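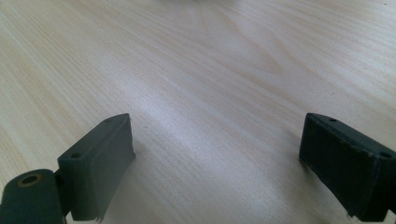 Start and end of a demonstration when the hand-held gripper sees mostly table
Posted by Marcelino Montoya, September 24, 2024

I am collecting examples for a small pick-and-place model and I have a doubt about how to cut the recordings. My set has 1224 demonstrations, made since July with a hand-held gripper that has its camera on the tool. Many of them contain a part like the one I put here, with the two fingers open at the bottom and almost nothing but wood grain between them. There is also a pale patch of reflected light across the middle of the table. I record at 10 frames per second, and in the worst cases such a part lasts up to 5 seconds. Must I cut all of it, or does the model need to see it? My second doubt is about the light. I use a tracking program called Plavel to get the position of the hand, and in 39 demonstrations it lost the position completely. I don't know if the shine is guilty or the plain surface. I would prefer not to record everything again.

Blandine Langlois

Please don't cut all of it. If you remove every view where the gap is empty, the model never learns what to do before the object comes into view. I keep the part where the hand is already travelling and I cut only the part where it stands still. To find this, look at the speed of the hand from your tracking and choose a limit, then check by eye a few recordings on each side of the limit. Be careful with the end also. Many people put the object down, open the fingers and then wait before they press stop, and the model learns to wait too.

For the 39 lost ones, I would take them out of the training and keep them in another folder. A wrong position is worse than a missing example.

Lionel Hervieu

just buy a tablecloth

Monique Delaunay

Lionel is short but he is not wrong. Wood grain has soft lines which repeat, and a reflection moves when the camera moves, so the tracking can follow it by mistake. Try first to turn the lamp or close the curtain. After that, put some flat things with strong corners near the border of the table, for example printed sheets fixed with tape. Change their places between sessions, otherwise the model may use them as a sign of where to go.

I would not change the table for all new recordings. If your robot will work later on this same wood, it should see this wood in training.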